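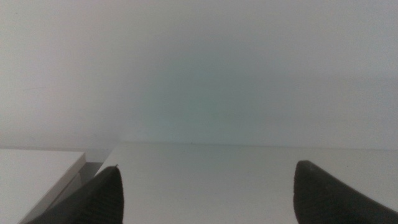

What is compared in a wrist camera trial for robot grippers?

A wrist camera trial compares how well different cameras, lenses and mounting positions let a robot arm see its own fingers and the object it must take, while the arm, the controller and the task stay the same.

Wrist camera trial

A wrist camera trial is a bench test in which a small camera is fixed near the gripper of a robot arm and judged by the results of repeated grasps. It differs from a fixed camera trial, where the camera looks at the table from a stand. Both kinds are often made on the same bench, and the second is used as a reference for the first.

Background

Early gripper comparisons in the Karkuvdale workshop used only a camera above the table. The fingers often hid the object in the last part of the approach, and the operator could not tell if a failed grasp came from the gripper or from the view. Denise Rudd moved the camera to the wrist and wrote the first version of the procedure, which was later known as the Cledside procedure after the building where it was tested.

Procedure

The arm starts from a fixed pose above the table with the gripper open. In this pose both fingertips must be inside the camera view, and the space between them must be clear. The object is then put at a marked place, the arm goes down, closes the fingers, lifts and holds for five seconds. A grasp is counted as good if the object does not slip during the hold. One full series has 4,000 grasps for each gripper. A short series of 3,000 is accepted when only the camera is changed and the gripper stays the same.

Light-colored tables and walls are a known difficulty. Dark fingers are easy to separate from such a background, but a white object on a white table has weak edges, and automatic exposure can change when the fingers fill more of the view. For this reason the exposure is locked before the series begins. White balance is locked too.

Results at Cledside

In the first complete series the Cropper gripper, with ribbed fingertips, reached 3,473 good grasps. Of the failed grasps, 161 were put down to the camera, mostly because the edge of the object was lost against the table. The Stukmont controller was used for all runs, with the same closing speed and the same force limit. No correction was made for wear of the fingertips, although they were changed once, at the middle of the series.

Criticism

Vittoria Lo Presti has argued that a single starting pose favors long, narrow fingers, which cover less of the image than wide ones. She proposed three starting poses at different heights, and a separate score for grasps in which the object was partly hidden. The separate score was adopted. The change of poses was not, as it makes a full series three times longer.

See also: fixed camera trial; hand-eye calibration; parallel gripper; fingertip wear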